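Why Cloth Folds, and Why It Creases
Science at Home, Part 4
By Carola Engelhardt

Take a T-shirt and a sheet of printer paper. Fold each one in half. The paper keeps a sharp line. The shirt makes a rounded bend and may start to open when you let go. Both are thin and flat, so the difference has to come from how they are made.

What cloth is made of

Cloth is made of yarn. Yarn is made of fibers, which are very thin hairs of cotton, wool, polyester or some other material, twisted together. In woven cloth, one set of yarns runs the long way and is called the warp. A second set crosses it, over and under, and is called the weft. Bed sheets and most scarves are woven.

T-shirts are knitted. A knitted cloth is built from rows of loops, and each loop hangs from the one before it. Loops can change shape easily, so knitted cloth stretches more than woven cloth.

In both kinds, the yarns can slide past each other a little. Paper fibers are pressed and stuck together and cannot slide. When you bend paper, the fibers along the bend are crushed or broken. When you bend cloth, most of the fibers curve and move over.

What a crease is

A fold is a place where you turn the cloth back over itself. A crease is the line that stays behind after you open it again. Creases form when fibers are held in a bent position for long enough, or pressed hard enough, that they do not spring all the way back.

Three things make creases stronger: weight, heat and water. An iron uses all three. It can press a crease into a pair of pants, and it can press creases out of a pillowcase. The fibers are softened, moved, and then left to cool in their new position.

Cotton creases easily. Wool springs back well. Polyester resists creasing at room temperature.

Folding a square

A bed is a good place to fold because it is wide and the cloth can be spread out on it. Anything else lying on the bed should be moved far enough away that it does not get caught in the fold.

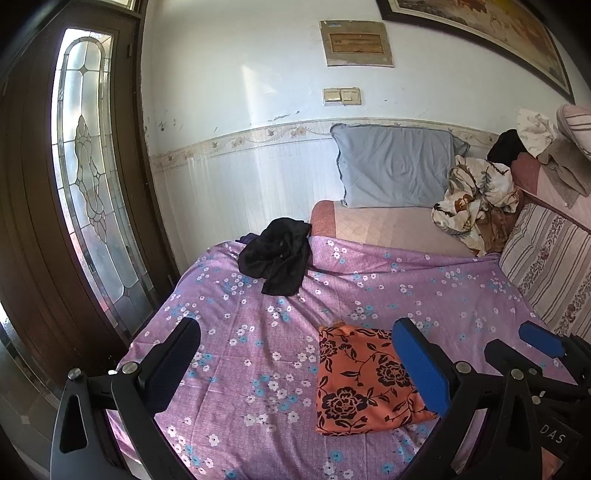
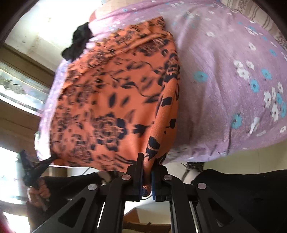
1. Spread the cloth out with the printed side down.
2. Find two corners on the same side. Hold one in each hand.
3. Bring those corners to the two corners on the opposite side. You now have two layers.
4. Run your palm from the fold toward the open edges. Air and wrinkles move out with your hand.
5. Turn the cloth a quarter turn and fold it in half again. You now have 4 layers.

If a corner sticks out at the end, the edges did not line up in step 3. Open the cloth back to that step. Pulling on the corner at the end only stretches it.

Pulling on the slant

Here is a test. Hold a cotton handkerchief by two opposite edges and pull gently. It stretches very little, because you are pulling along the yarns. Now hold it by two opposite corners and pull. It stretches much more. The slanted direction is called the bias. The small squares between the yarns tilt and become diamonds, and the whole cloth gets longer and narrower.

For this reason a piece of cloth picked up by one corner hangs in long slanting folds, and a piece held along one edge hangs fairly straight.

Thickness adds up

Each time you fold cloth in half, the number of layers doubles: 2, 4, 8, 16. A cloth that is 80 centimeters wide is 40 centimeters wide after one fold across its width. The stack gets thicker while the space left for folding gets smaller. Thick towels reach their limit much sooner than thin scarves.

Try it with a towel and a scarf. Write down the number of folds for each.

Words to know

Bias: the slanted direction across woven cloth.
Fiber: a single thin hair of material.
Warp: the yarns that run lengthwise.
Weft: the yarns that cross the warp.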